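Putting Up Pegboard That Stays Up
Kitchen and Workshop Tips, by Fouzia Rizvi 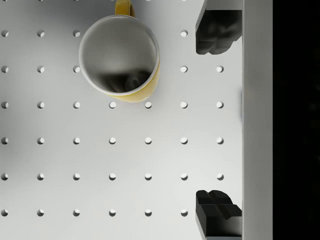
Most pegboard trouble starts behind the board. Hooks need open space at the back so the bent end can swing up and catch. If you screw a sheet flat against drywall, half your hooks won't go in and the rest will fall out when you lift something off them.

Put furring strips behind it. Two-by-ones are fine. Run them across the studs, one at the top, one at the bottom, and one in the middle if the sheet is taller than your arm is long. Screw the strips into the studs first, check them with a level, then hang the board on the strips with pan-head screws and washers. Don't drive the screws until the board dimples.

Choosing the board

Hardboard is cheap and good enough for hand tools. Metal costs more and holds up better near a stove, where hardboard soaks up grease and swells at the edges. If you already have hardboard in the kitchen, give it 2 coats of semi-gloss enamel and let the first dry overnight. Use a foam roller and very little paint. Too much will fill the holes and you'll be clearing them with a nail for an afternoon.

Check the hole size before you buy hooks. Quarter-inch holes take both sizes of hook, but the thin ones wobble. Eighth-inch holes take only the thin ones.

Laying it out

Lay the sheet on the floor and arrange everything on it before it goes on the wall. Start with the heavy pieces and put them over a strip. Leave room to lift each item up and off, which for a skillet is more than you'd think. My neighbor Yasir Lashari traces his tools with a marker. I tried it and moved everything within a month, so now I use masking tape until I'm sure.

Mugs hang best from a short curved hook. Straight pegs let them slide forward. Keep cups away from the end of the board nearest a door.

Stopping hooks from pulling out

A dab of hot glue on the back of the hook where it meets the board will hold it, and it peels off later. Zip ties through the neighboring hole work too. Erzsébet Fekete wrote in to recommend the little plastic clips sold for this. They do work on quarter-inch board, but they snap in a cold garage.

Cleaning

Vacuum with the brush attachment before you wipe, or the dust turns to paste in the holes. Then use a cloth wrung out in warm water with a drop of dish soap. For greasy rings, use baking soda on a damp sponge, rinse and dry. Keep water off the cut edges of hardboard. I take everything down once a year, in May, and tighten the screws while it's bare.

For scuffs on painted board, 200 grit paper and a touch-up with a small brush is enough. Save the leftover paint in a jam jar and write the color name on the lid.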